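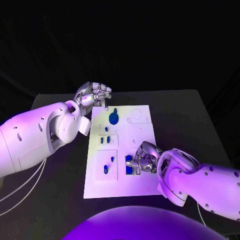
Multi-finger hands vs. parallel jaw on the peg board, is anyone getting their money's worth?

jmateos
Fri 7 December
We've had the pair of Hadel hands on the two-arm setup for a few weeks now and I'm supposed to write a recommendation before the January budget. I'm having trouble writing it. The sales pitch was that five fingers would replace our drawer full of jaw inserts. So far they've replaced some of the inserts and added a controller box per side.

Same task board as before, the white one with the blue pieces. Small pegs, fat peg, the rectangular block in its slot, the disc with the knob. Hands do the block fine. Right hand wraps it and it stays put. Small pegs are where I start muttering. The fingertips are rounded, and a small round thing between two round things wants to roll.

Plain two-finger jaw with rubber pads: 100 attempts on the short peg, 4 drops. I haven't put the Hadels through the same 100 because I kept stopping to fiddle with the grip pose, and I don't think a run where I fiddle is a fair run for either side.

Has anybody here used these on small parts for real? Please don't link me the launch video.

torque_ripple
What speed are you closing at? Default on the Hadel controller is way too quick for anything light. Drop it and give it a lower current limit on the thumb. The thumb is the one that kicks the peg out.

jmateos
Already dropped it. Better, but then the cycle is so slow I could walk over and put the peg in myself.

ebenezer_d
I'm going to disagree with the whole comparison. A jaw with rubber pads, on a board made of pegs and blocks, is a home game for the jaw. Of course it wins. Try the knob on the disc with your jaw. Then try picking up the block from a different side without rotating the wrist. I ran a jaw on a knob task for most of a year and we ended up cutting flats into the knob so the jaw could hold it. That's cheating, and everyone in the building knew it.
- Ebenezer Dogbe

jmateos
Fair on the knob. But my parts at work are pegs and blocks. I don't get paid for knobs.

Also the hand doesn't turn the knob with its fingers in any way I'd call turning. It grabs and then the wrist does the work, same as a jaw would.

ebenezer_d
Then that's your software, the fingers have the joints for it.

jmateos
"The fingers have the joints for it" is going on my wall. I've been hearing it since the demo.

clorente_lab
Which arms? I ask because we went around in circles for ages blaming a hand when it was the wrist mount flexing. Put a dial indicator on the back of the palm, push a fingertip sideways with your thumb, and look at the needle. Ours moved a lot more than I'd have guessed from the data sheet, and it was all in the adapter plate.

Consuelo

jmateos
White shell humanoid upper body, both arms from Jirnel. Adapter plates are ours, milled in house, so yes, suspects. I'll do the dial indicator test on Monday and report back.

lammers_j
Two questions nobody has asked yet.

1. Where is your camera? If it's only in the head, then every time the right hand comes down over the lower part of the board it's covering the part you care about. You're closing blind. That isn't the hand's fault, and a jaw hides a lot less because it's thin.

2. What does your lighting look like? I had a Cenness depth camera that was perfectly happy under office lights and went to pieces under colored LEDs. Holes and pegs came and went. White board, colored light, small dark holes, you can imagine.

jmateos
1. Head only at the moment. There's a wrist camera in a box somewhere.
2. Purple. The board still comes out mostly white, a bit greenish toward the middle, so I hadn't worried about it. You think I should?

lammers_j
I'd worry. Switch on plain white light for one afternoon, repeat the short peg, change nothing else. If it gets better you've learned something for free. If it doesn't, come back and tell me I was wrong, I can take it.

torque_ripple
Color of the light is not going to stop a peg from rolling between two fingertips.

lammers_j
No, but grabbing it off center will make it roll. And you grab off center when your pose estimate is off. Small peg, small error, big problem.

torque_ripple
OK, I'll give you that one halfway. I still say thumb current.

estibaliz.c
Can I ask about price? OP hasn't said and the Hadel site makes you fill in a form.

jmateos
2,801 per hand through our distributor, controller not included. Please don't take that as list price, I have no idea what other people get quoted. Set of pads for the jaw was a rounding error next to it.

estibaliz.c
Thanks. That's less than I feared, but it's still two of them plus two controllers plus your time. We looked at the same thing for a kitting cell and what stopped us was maintenance. The rep told us to check tendon tension every 500 hours. I asked what happens at 600. He said it would probably be fine. I asked him to put "probably fine" in writing and I haven't heard from him again.

Estíbaliz Collado

ebenezer_d
To be fair, your jaw has a maintenance interval too. You just ignore it.

estibaliz.c
It's a jaw. I wipe it.

clorente_lab
On small pegs, have you tried not pinching with the tips? We got better results using thumb against the side of the index finger, like holding a key. You lose some view of the part, and it won't fit between pegs that stand close together, but the peg sits against a longer surface and has less freedom to roll.

jmateos
Hadn't tried that. The two pegs side by side on the little plate might be a problem, there isn't much room to get a knuckle in. The one standing by itself below the disc should be OK. I'll add it to the list.

Plan as it stands:
- dial indicator on both palms
- white light, short peg, nothing else changed
- thumb current down again for torque_ripple
- key grip on the lone peg
- then a proper 100 with no fiddling

If the hands still can't keep up after all that, my recommendation is one Hadel on the left for odd shapes and the old jaw back on the right. Management will hate it because it won't look symmetrical on the tour.

lammers_j
Wrist camera isn't on your list.

jmateos
Wrist camera is in a box and I have to find the box.

ebenezer_d
Do the knob too. I'm serious. Same 100, both grippers, no flats cut into anything. If you only publish the peg numbers people will quote them for years as if they covered everything.

jmateos
Fine, I'll do the knob. If the jaw wins that as well I'm not going to be polite about it.

torque_ripple
Which firmware is on the controllers, by the way? There was one where the current limit setting didn't survive a power cycle. You'd set it, test it, go home, and the next morning you were back on default.

jmateos
I power them down every night.

Going to go check that before I do anything else.

We use cookies to keep you logged in and to measure traffic on this forum. By continuing to browse you accept our cookie policy. Accept all | Manage settings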